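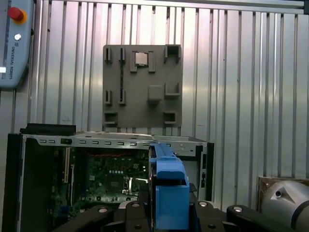
How long does it take to teach a robot to put a computer chip where it belongs? Longer than it takes to learn to do it yourself, by a lot, and most of that time goes into the holders and fixtures.

So that's been our October! The Yorath project is what the Karkberg robotics club is entering in the Brolutden student challenge this year, and I promised I'd write something for the newsletter before everyone starts asking me in the hallway again. The job sounds simple when you say it out loud. Pick a CPU off the fixture board on the wall, bring it over to an open desktop case, and set it down in the socket on the motherboard without bending anything. Then do it again.

The fixture board is the part I'm proudest of. It's plain gray, with slot holders and square sockets, and the chip sits up near the top between two brackets so the fingers have room to come in. We're on version 2 of the layout. In version one I put everything much too close together (my fault, I was trying to save space) and the gripper kept bumping the neighbors on its way out. The blue finger has been redrawn too - it has a narrow tip now and steps out wider below, and I like it a lot better than the old one, which was basically a brick.

We log every attempt in a program we call Trelari, which started as a spreadsheet and got out of hand. As of this week it has 2,758 attempts in it. Plenty of those are failures, and I mean plenty, but the failures have been the useful part. Most of them came down to the chip being tilted a tiny bit when it got picked up, so we've slowed down the last stretch of the move and we check the grip before the arm goes anywhere near the case.

For the challenge we get 10 minutes at the table, setup included. That's tight! We've been practicing the setup on its own with a timer, and I'd say we're getting decent at it, except for the cables, which somehow take forever every single time.

Two things we could use, if you've got them. Old desktop computers, working or dead, as long as the motherboard is still inside - we'd love to try some different layouts. And anybody who is patient with small screws. You don't need to know any programming, we'll show you what to do. The club room is open until 6 pm, so come by after classes and watch a few runs. Bring a snack, the runs are slow.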